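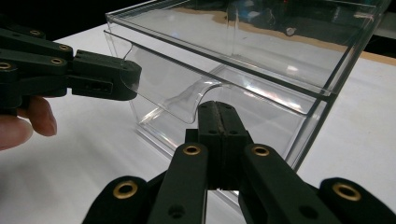

とうめいな引き出し。ゆびをかけるところが、まるくへこんでいるよ。

# とうめいな箱って、どうして向こうが見えるの?

わたしは、とうめいな箱が大すき!うちのたなにも6こあって、消しゴムやビーズを入れています。ふたを開けなくても中が見えるから、さがしものがすぐ終わるんだよね(それでもなくすときは、なくすんだけど……)。

ところで、箱のかべはちゃんとあるのに、どうして向こうがわが見えるんだろう?

ひみつは光です。わたしたちは、ものに当たってはね返った光を見ています。木の板に当たった光は、はね返ったり、板にすいこまれたりして、うらまでは通りぬけられません。でも、とうめいなプラスチックだと、ほとんどの光がするっと通りぬけます。だから、向こうにあるものの光が目までとどくんだ。

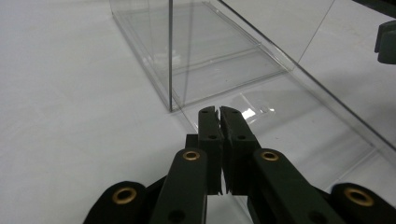
じゃあ、光がぜんぶ通りぬけるのかというと、そうでもないの。ほんの少しだけ、表面ではね返ります。「アクリル」というプラスチックだと、まっすぐ当たった光のうち、1つの面ではね返るのは4パーセントくらい。ななめから見ると、はね返る光がもっとふえるよ。箱のふちや角が白くきらっと光ることがあるでしょう?あのきらっのおかげで、箱がそこにあるってわかるんだね。

まわりの色でも見え方がかわります。白いものの上だと、とうめいな箱はけっこう見つけにくい!黒い紙の上にうつすと、光っているふちがぐっと目立ちます。おうちにとうめいな箱やコップがあったら、白い紙と黒い紙でくらべてみてね。

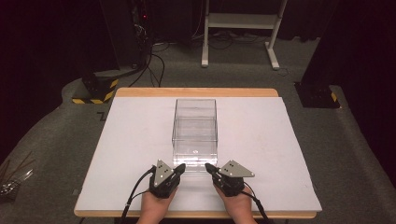 ルーからは、水の中に入れたコップが見えにくくなるのはどうして、という質問がとどきました。

いいところに気がついたね!光は、空気からプラスチックに入るときに曲がったり、はね返ったりします。水とプラスチックは、光の進む速さのちがいが空気のときより小さいの。だから曲がり方もはね返りも小さくなって、ふちが目立たなくなるんだよ。おふろで、とうめいなコップをしずめてためしてみて。水の中でゆっくり回すと、ふちがどこにあるかさがしやすいよ。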